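Setting Up Bottles for a Long Road Ride

Updated 8/9/24

These steps cover carrying and planning fluids for rides of more than two hours, with the Drosham loop as the worked case. The loop is 193 km with two refill points. The same method works for any route with known water stops.

Step 1. Measure your sweat rate

Weigh yourself without clothes before a one-hour ride at your normal endurance pace. Ride, keep track of what you drink, then towel off and weigh yourself again. Each kilogram lost equals one liter of sweat. Add the volume you drank. The total is your hourly loss at that temperature and effort.

Repeat the test in cooler weather. A figure taken in summer is of little use in December.

Step 2. Set an hourly target

Aim to replace half to three-quarters of the measured loss. Drinking the full amount is uncomfortable for most riders, and drinking more than the full amount is unsafe. Write the target down in milliliters per hour.

Step 3. Mark the refill points

Load the route into your head unit or mapping software and add a waypoint at every tap, store or cafe you intend to use. On the Drosham loop these are the fountain in Trovetti and the gas station at Brulla. The climb between them accounts for most of the 2,404 m of ascent on the loop, so plan that leg by time. Distance will give you a number that is far too low.

Multiply the hours in the longest leg by the hourly target. The result is the volume you need to carry when you leave each stop.

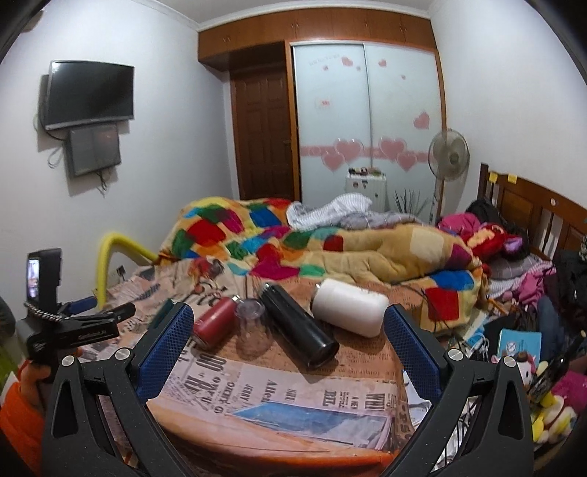
Cages come next, and the size of the frame usually decides the matter. A small frame may take one large bottle on the down tube and only a short one on the seat tube. Standard cages are made for round cycling bottles with a groove near the top. Household drinkware comes in all sorts of shapes, and a red metal bottle, a long glossy black tumbler and a thick white bottle can all end up in the same pile when you clear out a cupboard. Test anything of this kind in the cage before relying on it. It should go in without force and stay put when the bike is held upside down and shaken. Anything that fails goes in the car for after the ride.

Step 4. Fit the cages

Remove the bolts, wipe the threads and apply a small amount of grease. Tighten to the torque printed on the cage or in the frame manual. Carbon frames have riveted inserts that will spin if overtightened.

Check clearance with full-size bottles in both positions. If they touch, change the seat tube cage to a side-entry model or lower the down tube cage with a slotted adapter.

Step 5. Mix and label

Put carbohydrate mix in one bottle and plain water in the other. Plain water can also be poured over the head and neck on a hot climb. Carry spare powder in small bags, one dose per bag, and mark the dose on the outside.

Step 6. Drink on a timer

Set a repeating alert at 15 minutes. Take two or three swallows each time, starting with the first alert. On descents, wait until the road straightens.

Step 7. Check the result

Weigh yourself when you get home. A loss of up to 2 percent of body weight is acceptable. If it is higher, raise the hourly target by 100 ml and test again on a shorter ride, such as the Kavanagh out-and-back. If you have gained weight, lower it.

Rinse bottles the same day and store them with the lids off.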